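Went to the Brikmont open day on Wednesday with Flurina Schwaiger, and I'm still going on about it to anyone who'll stand still, so I may as well write it up properly.

For those who don't know it, Brikmont is the packing and sorting house up behind the Fankhauser yard, where small sets get put together: card games, memory games, sewing tins, those little travel chess things. I'd walked past it for years thinking it was a carpet warehouse! The doors opened at 3 and there was already a line down the ramp, mostly families, plus a very serious pair of card collectors with ring binders.

## Downstairs

You start in the paper store, and the smell alone is worth the trip. Shelves and shelves of board, all in shades I didn't know had names (one grey was down on the label as "Tuesday", and I asked, and it really is called that). Leopold Steiner took our group round and he is a joy, he strokes the paper while he talks. He cut us each a strip from an offcut and showed us how to find the grain by bending it, first one way and then the other. Once you've felt it you can't stop. I did it to my bus ticket on the way home.

Then the cutter, behind its yellow line, and a corner-rounding press that goes *tchock* with a foot pedal. Children were allowed to work the pedal. So was I, after a bit of hinting.

## Upstairs, boxes and cards

The upper floor is where sets and boxes meet, and this was my favourite part by a long way. It's all light wood tables and good daylight, and the talk up there is about boxes: which lids stay up by themselves, which catches pop open in a rucksack, how much room a thumb needs to get a card out again. Leopold said they try every new box for a month at home before they order any, and his has been holding plasters and string.

I fell for the small pink ones with the hinged lid. You can see through the walls just enough to know there's something inside, and the square green cards look wonderful against the pink. The one I saw had 666 on it in white, in a round emblem.
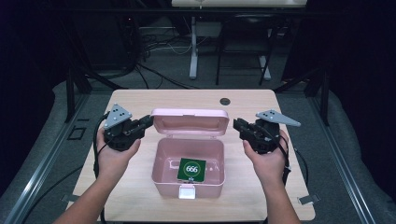
Emil Kuster wrote back when I sent round my first notes, and said he'd take a lift-off lid over a hinged one any day, as the hinge is always the first thing to go and then you're left with two bits and an elastic band. Fair enough, I own several of those. But a hinged lid can't roll under the sofa, Emil!

There's a cabinet on the landing with old sets in it, and I could have spent the whole visit there. Best thing in it was a fishing game called Zistovance with a cloth pond, much mended. Flurina had to fetch me away from it twice.

## Practical bits

- Entry is free, tea is by donation, and the plum cake goes early.
- There are 951 drawers in the card store and you may open any with a green dot.
- The stairs are steep. Ask at the desk for the goods lift.
- Allow longer than you think. We stayed 4 hours.

The shop by the exit sells seconds by weight. I came away with a bag of odd cards and a Gilik set missing its rules, which Flurina swears she can remember. Next open day is in July and I've already put our names down for the corner-rounding.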